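4. Teaching Helley where your hands are

If you've come straight from section 3, you have both grippers plugged in, the Helley service running, and two green dots in the status bar. Good. If one of the dots is yellow, go back and redo the port assignment, because nothing in this section will work until both are green. I've tried to sneak past it. You end up with a session that looks fine and has one hand frozen at the origin.

What we're doing now is getting the tracker (Wemeda, in our setup) and the gripper streams to agree on one clock and one coordinate frame. It takes me ten minutes on a good day. The first time took me most of an afternoon, so pour yourself something.

4.1 Before you start

Close anything else that wants the serial ports. The Onis viewer is the usual culprit, and it likes to sit in the tray after you think you've closed it.

Open the file session.cfg in whatever editor you like and check these lines:

hands = 2
plate_type = triangle
pose_rate = 70
stream_port = 2532

The port number can be anything free on your machine, but it has to match on the Wemeda side. If you change one and forget the other you won't get an error, you'll just get silence.

4.2 Registering the marker plates

Each plate has its own dot pattern, and Helley needs to know which pattern belongs to which hand. Hold both grippers over the work surface with the plates facing up and out a bit, the way you'd naturally hold them.

1. Start Wemeda and wait for the dots to show up as a cloud in the 3D view.
2. In Helley, open Hands > Register plates.
3. Move only your left hand, in a lazy circle. Keep the right one still.
4. When the left cloud turns blue, press Enter (a foot pedal is wonderful for this, by the way).
5. Do the same with the right hand. That cloud turns orange.
6. Press S to save.

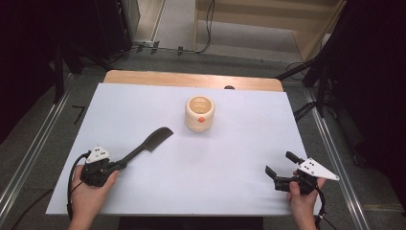
Once you've saved, Helley writes a file called plates.json next to your config. Leave it alone. I know it's readable and I know it's tempting to fix a swapped pair by hand, but the file also stores the offset from plate to fingertip, and if you swap the names without swapping the offsets your left fingertip will be floating somewhere above your right wrist. Just register again, it's quick.

Note: if the blue and orange clouds flicker back and forth, the tracker is confusing the two patterns. Pull your hands farther apart and start again from step 3. Gijs Jacobs, who wrote the matching code, added a setting called strict_match that helps a lot with this. It's off by default and I think it should be on.

Caution: keep the cables out from under your wrists. A tug at the wrong moment can shift a plate on its mount, and then your fingertip offset is wrong by a few millimeters for the rest of the session. You won't notice until you replay it.

4.3 Lining up the clocks

The wrist cameras, the finger encoders and the tracker all keep their own time. Helley lines them up with what we call the clap, although you don't clap anything.

1. Press C. The status bar says "waiting for motion."
2. Close both grippers fully, then open them fully. Do it briskly.
3. Repeat until the counter stops, then hold still.
4. Read the number next to "residual."

I'm happy with anything under two milliseconds. If it's more than that, run it again before you start worrying. A slow squeeze gives the matcher a mushy curve with no clear edge, and a second, snappier try nearly always fixes it. If three tries don't, restart the camera driver.

While you're in this screen, look at the "width" readout for each hand. It should go to zero when the fingers touch. If it stops short, click Zero with the gripper closed. With the jaws wide open you want a steady number too - a bit of jitter in the last digit is okay, jumping around is not.

4.4 Checking the wrist camera view

Now for my favorite part, where you get to see what the policy will see! Open Views > Wrist and pick a hand. Point the gripper at whatever you've got on the table and open the fingers all the way.

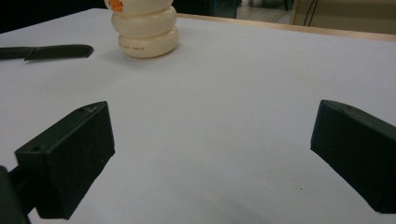
Wrist view with the fingers open, stacked discs and knife on the table beyond them.

You want both fingers visible. The planner uses them as a reference when it works out how far away a thing is, so a view that's lost one finger is worse than it sounds. They don't have to be the same size on screen. If one has gone missing, adjust the camera mount and then redo 4.3 (sorry, yes, the whole thing).

Next, turn on the Dewulf overlay with the D key. It draws a thin outline on each finger where the model thinks the finger is. Open and close slowly and watch whether the outline keeps up:

- Outline sits on the finger the whole way: you're done.
- Outline lags, then catches up: the clocks are off, go back to 4.3.
- Outline is shifted by the same amount everywhere: the camera mount moved. Run Views > Refit mount.
- No outline at all: exposure, most likely. Set it to manual and try 400, then nudge from there.

Black fingers on a white table are pretty easy for the detector, but auto exposure can still push the fingers down into one solid dark lump. I leave it on manual all the time now.

4.5 Saving the setup

Press Ctrl+S and give the setup a name you'll recognize in June. Helley bundles the config, the plates file and the clock offsets into one folder, and recording sessions point back to that folder by name. Don't rename it afterward. If you need to change something, save a new one and leave the old folder where it is.

Recording your first session is in section 5.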